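The Jillier 20 Desk Lamp

4 min read

I've been selling lamps out of the Cisternas shop for long enough to have a favorite, and it's this one. The Jillier 20 is a plain clamp-on desk lamp with a long double arm, and I've had one at home since April (the gray one, with a small dent in the shade that is entirely my fault). I read under it, I pay bills under it, and my daughter has claimed it for her beads more nights than I'd like!

So, the basics. The arm has two joints and a swivel at the base, and you set the tension with a thumb screw. No springs. I went back and forth on that with Benjamín Tapia, who does our repairs and loves a spring arm, but springs squeak and I can't stand it. The screws do need a little turn every couple of months or the head starts to nod.

The clamp opens wide enough for a thick kitchen counter. It comes with two felt pads, one for the top and one for underneath, and please use both. My first one left a ring on my mother's table and I still hear about it. If your desk has a rounded edge, get the Gultevent base instead, a heavy round foot that the same arm drops right into. It's sold separately and it weighs a ton.

Light is warm or neutral, with a slide switch on the head, and it dims all the way down to a soft glow I like for late evenings. At full brightness it gives 1000 lumens, and that's plenty for sewing or small repairs. The bulb is a regular screw-in one, so when it goes you just buy another. I was stubborn about this when we ordered from Flernberg, and I'd be stubborn again.

Colors are gray, cream, and a dark green that looks almost black until the light's on. Cream shows fingerprints, fair warning. The cord is cloth covered and long enough to get behind my bookcase and back out the other side.

A few things I'd change. The switch is on the small side if you have big hands (Gumaro Camacho, who packs our orders, complains every time he tests one). The box is way too big. And I wish the green came with a green cord, but it's black on all three for now.

Spare joints, pads and thumb screws are in the parts drawer here, and we'll mail them for the cost of the stamp. Just tell us which color you have, and whether yours is the clamp or the round base, so Benjamín pulls the right bag.
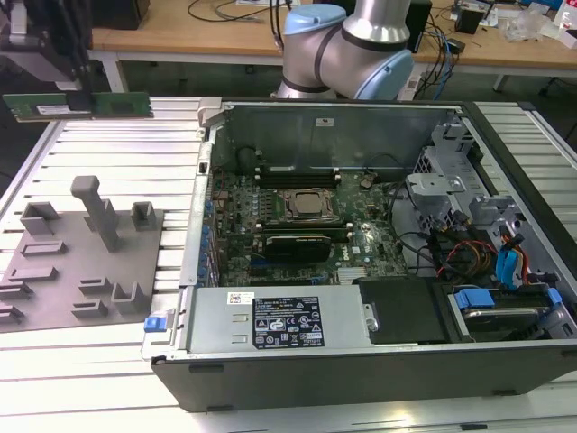
He'll also want to know if your thumb screws are the older flat kind or the newer ribbed ones, as the threads are different. Send a note with your order number and we'll get it out to you.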